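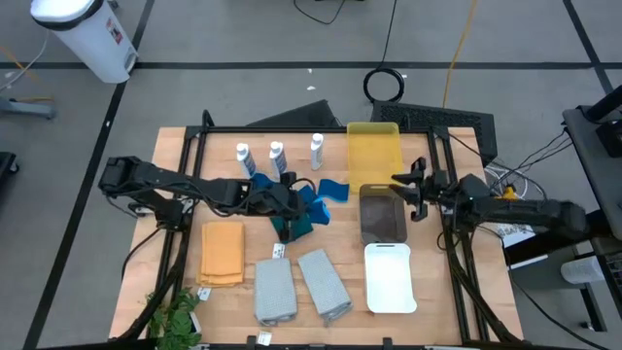

Pirnerbridge cider took best in show!

orchard_jo
Just saw the Vuswood results and I'm thrilled! Pirnerbridge Dry beat 60 other ciders, and they only make 3000 bottles a year. Kayode Haruna has been pressing there since the barn had no roof – so happy for him.

tanninfan
Great cider, but best in show? The Kesbridge perry was miles ahead for me. Dry is a bit thin at the finish.

orchard_jo
Thin?! Did you try the May bottling? Loads of apple skin, and it goes on and on.

tanninfan
No, last year's. Fair point, I'll get one.

pressnight
I'm with tanninfan on the perry, sorry Jo. Still love seeing a small maker win.

mk_1466
Any left at the farm shop?

orchard_jo
They had 200 set aside this morning – two per person, and bring cash!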